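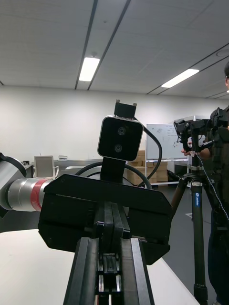 Ticket: Shareholder register shows wrong ownership after second funding round
Product: Luvton Cap Table
Customer: Gimotia Wines, account of the founder
Opened: 2020-03-31
Priority: 2

Problem as reported

The customer makes wine and sells it to hotels. The company took money from an investor, Annamalai Partners, in two rounds. After the second round was entered, the founder's share in the register fell much lower than the signed agreement says. The customer must send the register to the bank and can not do it with these numbers.

What I checked first

I exported the register and compared it with the agreement, line by line. The first round is correct. In the second round, 900 new shares were issued to Annamalai Partners, and the register has them two times. One entry came from the import file, the other was typed by hand on the same day.

I deleted the typed entry in the test copy. The total became better, but the founder was still too low by 31 shares.

Second check

The missing 31 shares belong to the option pool. The customer moved the pool in August, when the office in Fluvesthorpe was opened, and the system kept these shares under the old holder name "Pool (old)". This holder is hidden in the normal view — you must switch on "Show closed holders" to see it. The founder had bought these shares back, but the transfer was saved as a draft and never approved.

Steps sent to the customer

1. Make a backup: Register, Export, Full history.
2. Open Round 2 and void the manual entry. Please do not use Delete in the live account, the auditor will want to see the history.
3. Switch on "Show closed holders" and open "Pool (old)".
4. Approve the draft transfer. A director must do this, an assistant login has no right for it.
5. Press Recalculate and wait for the green mark.

Reply from customer

Steps 1 to 4 are done. Step 5 gives the message "Period locked".

My answer

The period was locked by the accountant's login. I asked the customer to request an unlock from the accountant — support is not allowed to do it from our side.

Status: waiting for customer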